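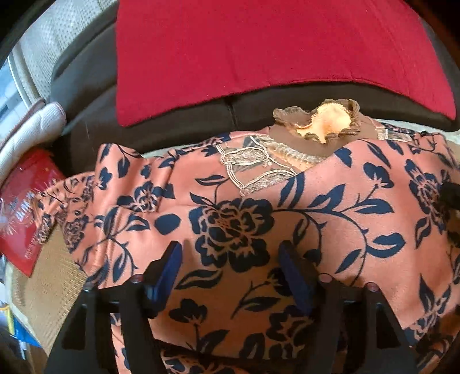

I finished the last volume of Irnlow on Sunday night and have been putting off writing about it, mostly to see whether I would still like it a day later. I do, with some grumbles.

For anyone who hasn't come across it, Irnlow is a fantasy comic written by Bláthnaid Moriarty and drawn by Lino Zuccaro. It runs to nine volumes. The story follows Brurell, a clerk in a harbour town who copies out shipping records for a living. One morning she finds an entry in her own handwriting for a ship that hasn't arrived yet. The ship then turns up with her brother on board, and her brother drowned when she was small.

The first two volumes are slow. A lot of pages go on the records office, the rules about ink, and who is allowed to open which cupboard. I nearly gave up in the middle of volume two, at the long dinner with the harbour master. It picks up once Brurell leaves town, and from volume three on I read more or less one a night.

What I like most is that the brother is never quite explained. He eats, he gets colds, he is bad at cards. Other people can see him. He just doesn't remember anything before the ship, and he isn't very interested in finding out. Brurell is the one who can't leave it alone, and by volume six she is fairly hard to like. I thought that was brave for a series sold mainly to younger readers.
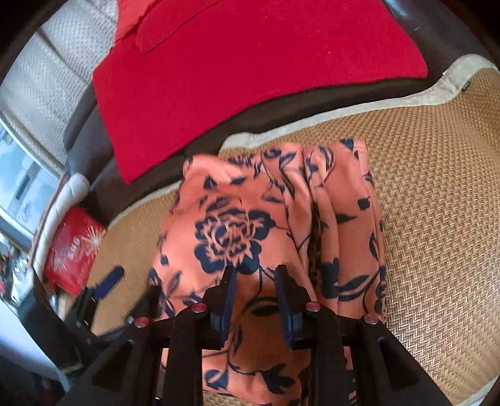

Do you need to read the prequel, Fludberg, before starting?
Leave it until after volume five, as it gives away who built the ship and that reveal works better in the main story.

Fludberg is short, only 65 pages, and it has a different artist, Ottavio Carbone. His faces are stiffer than Zuccaro's but he draws much better weather. The snow chapter is the best-looking thing in the whole set. I would have liked him to do the storm in volume eight, where I honestly couldn't tell which mast had come down or who was standing under it.

The ending will annoy some people. There is a jump of 18 years between the last two chapters and several characters are simply gone, with a line or two about where they went. The lighthouse keeper's daughter gets nothing at all, after being in nearly every chapter of volume seven. I went back through to see if I'd missed a page. I hadn't.

The lettering in my copies is small, and the pale blue used for the letters from home is hard work under a lamp. The Ferraro reprint that came out in March is meant to be a larger size with the letters in black. I haven't seen it in person. Gerardo Caputo has it and says the paper is thinner, so it may be a matter of what bothers you more.

I'll start on something shorter next, probably the collection of ghost stories that has been on the shelf since spring.

Posted 9/21/26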